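Frequently Asked Questions about Sitis

I get more or less the same emails every month, so I finally sat down and put the answers in one place. I'm Marloes Segers, I write most of the control code in Sitis and I answer the mail too, which explains the delays. If your question isn't covered, write to me anyway!

What is Sitis, in one paragraph?

It's a control and planning stack for robots with two arms. You give it camera images, joint readings and a task, and it gives you back motion for both arms at once, plus the grippers. It's the "both at once" part I care about. Lots of tools will happily run two arms side by side as if they'd never met, and then you hand them a bag or a towel and everything goes sideways.

Do I need a particular robot?

No, but you need one that lets you send joint targets at a steady rate and reads back position without a long lag. We run at 100 updates a second on our own setup. You can go down to 20 and still do useful work with boxes and cups. With soft stuff you'll start to feel it, because the two hands drift apart a little between updates and the thing they're holding gets tugged.

What's the difference between Sitis and Skatau?

Good question, and my fault for naming things badly. Skatau is the perception part. It looks at the camera feed and says "there's something graspable over there, and I'm this sure about it." Sitis takes that and decides how to move. You can use either one alone. People at De Haan use Skatau with their own planner and seem perfectly happy, and I try not to take it personally.

Does it work with clear plastic?

Sort of! This is the one I get asked most. Clear plastic is miserable for depth cameras. The sensor looks straight through the bag and reports the table, or whatever is in the bag, or a sprinkle of nonsense from the shiny creases. So Skatau doesn't trust depth on anything it has labeled as see-through. It looks for the rim in the color image and makes a guess at where the edge sits, and then Sitis closes the gripper slowly and watches the finger position. If the fingers close all the way, there was nothing between them, and it backs off and tries again from a slightly different angle.

Very thin film can fool that check, by the way. If you're handling film, turn on the motor current check as well (it's called grip_confirm in the settings, and it's off by default because it's noisy on older grippers).

How do the two arms know what the other one is doing?

They share one plan. I don't have a left planner and a right planner sending each other notes. There's one set of joints, all of it in one problem, and a few rules that tie the hands together when they're both holding the same object. The main rule is a limit on the distance between the grippers, so they can't stretch what they're holding. The limit gets set at the moment of the second grasp and it loosens up as soon as either hand lets go.

I tried it the other way for a long time, with two planners and a referee. It was fine on slides and awful on the table. The arms were so polite to each other that they mostly sat there.

Can it handle something slipping inside a bag?

It can cope, but it doesn't predict it. When you tip a bag, the contents go wherever they want. I don't model that at all. What I do is replan from a fresh image after every short stretch of motion, so if the packet inside has slid into a corner, the next bit of the plan starts from there. You'll see the arms pause a touch while this happens. That's normal, please don't file it as a bug. (Seven of you have filed it as a bug.)

Why does my gripper hang back right before it closes?

That's the confidence gate. If Skatau's score drops in the last bit of the approach, Sitis waits for one more image before it commits. Usually it means the other arm has moved into the view and is covering the target. Have a look at the overlay in the viewer: if the outline of the target flickers when the second arm comes in, that's your culprit. Moving the camera up a little helps, and so does setting approach_order to "far_first" so the arm that blocks the most goes in last.

What about clutter on the table?

Anything that isn't part of the task gets treated as an obstacle with a soft border around it. The arms prefer to stay out of the border but they're allowed to cut through it if there's no other way. You can make the border hard for things you really don't want bumped. I leave it soft for plush toys and hard for anything that can roll.

One thing to watch: objects that are partly hidden. If something is half behind a bag, Skatau only sees the half that sticks out and makes the obstacle too small. There's a setting called remember_shape that keeps the last full outline it saw. I'd switch it on for any task where you lift things up in front of other things.

How many demonstrations do I need if I want to use the learned grasp picker?

For the version we ship, I used 1325 recorded grasps, and you can just use that. If your objects are odd, record 100 of your own and fine-tune on top. I've gotten away with 20 for hard objects with one obvious place to grab. For bags, don't bother with so few, you'll only make yourself sad.

Record your failures too. A missed rim with a clear "nope" label is worth more to the picker than yet another nice clean grasp.

Can I run it in the cloud?

The planner, please no. Keep it on a machine next to the robot. Skatau can live on another computer on the same network, and that's how the folks at Getitz have it set up. If the connection drops, Sitis holds its last safe pose and waits. It won't open the grippers by itself, so whatever you were carrying stays carried.

Which surface should I test on?

Something matte and plain. Flat cardboard is great: cheap, no glare, and when it gets chewed up you swap it. Seams between sheets are fine as long as they lie flat. I wouldn't use glass or a glossy white top for your first week, you'd be fighting reflections when you could be learning the tool.

Does daylight matter?

Yes, more than I'd like. A bright window behind the table pushes the camera's auto exposure around, and then the darker things near the front go muddy. Lock your exposure if your camera lets you. I do my calibration at 10 in the morning and check it again after lunch. Is that a proper engineering solution? No. Does it keep me sane? Yes!

Is there a simulator?

There's a small one for rigid objects, and it's good for checking that your joint limits and wiring are right. It doesn't do bags or cloth. I started on that last October and I'd rather not talk about how it's going.

Can I send you a recording of something going wrong?

Please do. Send the log folder and a still from the head camera if you have one, plus the version number, which you'll find in the first line of the log. Tell me what you expected to happen as well, even if it feels obvious. Long logs are fine, I skim fast.
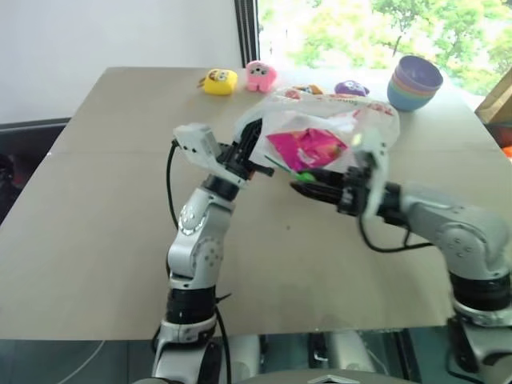
And if you've changed any of the default gains, mention that at the top of your email, or I'll spend an evening hunting for a problem I can't reproduce. Paste the whole settings file if you're not sure what you touched. I usually write back within a week, a bit longer when a release is close.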